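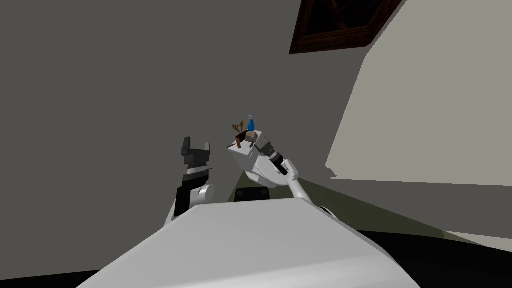
Unit 2: Reading Productivity Claims

Tharun Mudaliar

Read the Porkance case before class. Bring the summary page marked up in pen. I will collect it.

The claim. Porkance sells a scheduling program called Troltero. Its brochure says that offices using Troltero "get more done" and cites a survey of 538 office workers. That number does a lot of work on the page, and it shouldn't. A large sample of people answering a vague question gives you a precise measure of something vague.

What was asked. Workers were asked if they felt more productive than before. Feeling busy and finishing things are separate matters, and the survey has no measure of the second. It also went out by email to current users. Offices that dropped the program never got it – a textbook case of survivorship bias.

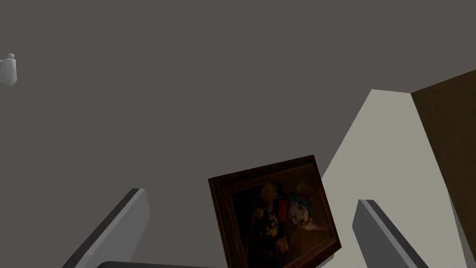 The second source in the brochure is a report by Nambiar, a consulting firm that Porkance paid. Paid work can be good work. Still, look for the comparison group. The report sets Troltero offices next to offices with no shared calendar at all, so any calendar would probably have looked good, including a paper one on the wall.

Terms to know: self-report, survivorship bias, comparison group, base rate.

For discussion
1. Rewrite the survey question so that the answer could embarrass the seller.
2. Pusovel, a rival, makes the same claim with no data. Is that worse?

Written work: 500 words on one claim from an ad you found yourself. Attach the ad. "Studies show" is not a source, and I will hand back papers that treat it as one.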